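Good practice in robot-assisted suturing

Good practice in robot-assisted suturing is the body of written rules, teaching conventions and local habits that govern how a surgeon closes tissue with instruments mounted on robot arms. Parts of it come from the general safety standards that apply to medical electrical equipment, and parts are simply the old rules of hand sewing carried over to a new set of tools. The rest has grown up in training rooms, where instructors have had to put into words a good many things that experienced hands used to do without much thought.

Background

Anyone who learned to sew wounds the ordinary way learned to feel the thread. Many surgical robots give the operator little or no sense of touch, so the pull on a stitch has to be judged by eye, from the way the tissue dimples and the way the knot sits down. Early users wrote this up in letters and course notes, and for a long while each hospital had its own version, some of them a single page taped beside the console and others running to a thick binder that new residents were expected to carry home and read.

One of the better-loved attempts to tidy things up is the Merkbridge Notes, begun in 2000 by the instructor Birger Lundgren and revised every September since. The current revision, dated Feb 17, 2023 on its cover because that year's work was finished late, is used at the Ekström and Bondedholm training centers, and it is written in a friendly, patient style that students tend to remember fondly.

Needle and instrument handling

The Notes ask that the needle be held by its body, back from the point, and that the point stay in view whenever it is outside the tissue. It should enter as squarely to the surface as the site allows and then be turned along its own curve, since pushing it straight ahead tears a larger hole than the thread can fill. When the needle passes from one instrument to the other, the first should keep its hold until the second has closed, and both should move slowly enough that the operator could stop at any moment.

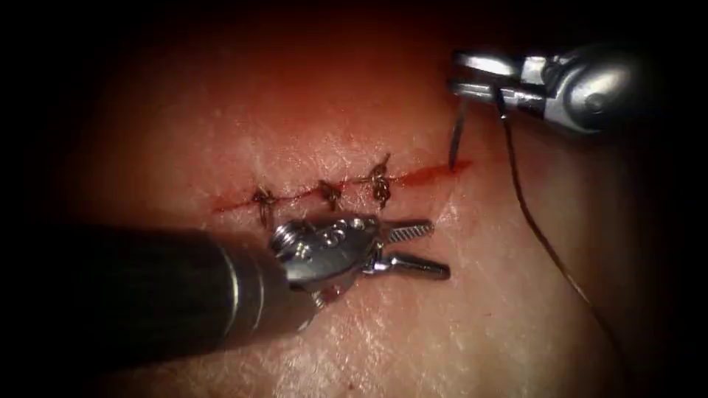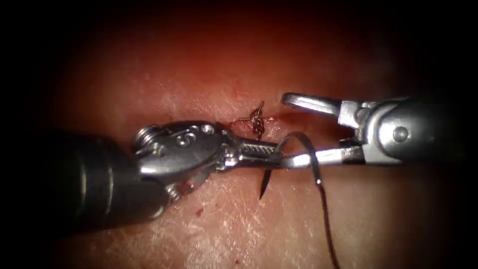
Robotic instruments, a curved needle and dark thread at a partly sutured wound.

Thread deserves the same kindly attention. It should never be gripped in the middle with a ridged jaw if that length is going to stay in the patient, as the ridges can fray it. Tails are kept long enough to hold the knot and short enough not to tangle with the next stitch, and the exact length is left to the material and the surgeon's judgment.

Spacing and tension

For interrupted stitches, each of which is tied separately, the usual advice is to keep the gaps even and to take an equal bite on both sides of the wound. The edges should meet without being squeezed. A stitch that blanches the tissue is taken out and placed again, and the Notes are quite firm that a learner should feel no embarrassment about doing so.

Training and records

At Bondedholm, learners work through a practice program called Atum before they assist at an operation, and they keep a log of their stitches with remarks from whoever was supervising. Instruments are inspected before each session for worn jaws and damaged cables, and any fault is written down together with the number of the instrument concerned.

Criticism

Some surgeons find the Merkbridge approach too slow for routine work and would like to see the section on passing the needle shortened. Others have asked for more on continuous stitches, which receive only 2 pages. Lundgren's reply, printed in the foreword, is that speed can be taught later, and that readers who want a longer chapter are warmly invited to send him a draft of one.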